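Clokeck DT-2 Dual-Sensor Kitchen Thermometer: Long-Term Review
27/02/2024
By Rochelle Oyelaran

The Clokeck DT-2 is a folding probe thermometer with a second, wired probe that plugs into the base of the handle. I bought one at full price last spring to replace a Solheim folding unit whose hinge had worn to the point where the display switched off at certain angles. The DT-2 has been in use most days since then, and this review covers accuracy, response time, build, battery life and the wired probe, in that order.

Accuracy

I tested both probes in an ice bath and in boiling water. The ice bath was crushed ice topped up with cold water, stirred, and left to stand for five minutes. The folding probe read 32.2 F and the wired probe 32.7 F. I repeated the test in January and got the same figure on the folding probe and 32.9 F on the wired one. Boiling water at my elevation should read just under 212 F. Both probes were within one degree of the calculated value.

There is a calibration offset in the menu, adjustable in steps of 0.1 degree, but it applies to both probes together. If the two disagree, you have to choose which one to correct. I left the offset at zero. For a household kitchen the error is small enough to ignore. Anyone tempering chocolate on the wired probe should keep a note of the difference and subtract it by hand.

Response time

Moved from room temperature into water held at 128 F, the folding probe settled in just over three seconds. The Solheim took closer to six on the same day in the same pot. The Ikura pen thermometer I keep in a drawer as a spare took 16 seconds, and it rounds to whole degrees.

The display updates twice a second. During the first second the reading overshoots slightly on large jumps, then corrects. This matters only if you pull the probe early. Wait until the last digit stops moving.

Build

The body is glass-filled plastic with a rubber seal around the battery door. The hinge has a firm detent at 90 and 180 degrees and no detent in between, so the probe will hold at other angles only by friction. That friction has dropped a little over the year. The probe still stays where it is put when the unit is held upright, but it sags if the handle is laid on its side.

The probe tip narrows over the last half inch and leaves a small hole in meat. It has not bent. The markings on the buttons are printed and the backlight symbol is nearly gone. The magnet on the back is weak: it holds the unit to a refrigerator door with the probe folded, and slides with the probe open.

Clokeck rates the body as splash resistant. I have rinsed it under a tap many times with the wired probe's socket plugged. The plug is a small rubber flap on a thin tab, and the tab looks like the first thing that will fail. Replacement flaps are not listed on the company's parts page.

Battery

Power comes from a single AAA cell behind a coin-slot door. The first lasted 214 days, with the backlight set to automatic. With the wired probe attached the unit does not time out, and I forgot it overnight at least twice, so a careful user should do better. The low battery icon gave me nine days of warning.

Wired probe

The cable is braided steel and long enough to run from the middle oven rack to the counter. I have used it for bread, two turkeys and a good many pork shoulders. The high alarm is loud and cannot be turned down. There is a low alarm as well, useful for holding stock or yogurt above a set point.

My main complaint is the connector. It enters at the bottom of the handle, so the thermometer cannot stand upright with the cable in place. It has to lie flat, and the display has no tilt function. In practice I read it by leaning over the counter. The Husa bench unit solves this with a hinged stand, but it costs nearly twice as much and has no folding probe.

The cable should be kept away from the broiler element. The manual gives a limit for the probe tip and a lower one for the cable, and prints the second in much smaller type.

Manual and support

The manual is a single folded sheet. The order of the menu items on paper does not match the order on the device — offset comes before units on mine, after it in the diagram. I wrote to Clokeck and had a reply in two days from Trinity Schumacher in support, who confirmed that the sheet describes an earlier firmware version and sent a corrected PDF.

Price and verdict

The DT-2 sells for $50 with both probes. A second wired probe is extra, and I would not buy one until the first fails. Compared with the Solheim, you get twice the speed and an oven probe, and give up a stronger magnet. Compared with the Husa, you give up the stand and independent calibration of each channel.

I would buy it again for general cooking. For candy or chocolate, where half a degree can matter and the thermometer sits in one place for a long time, the Husa is the better instrument.

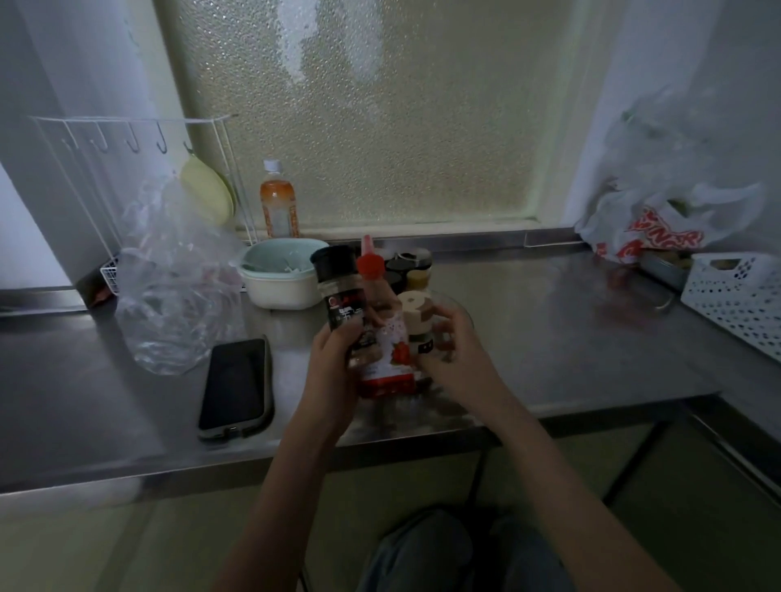
Jars and a squeeze bottle at the kitchen counter.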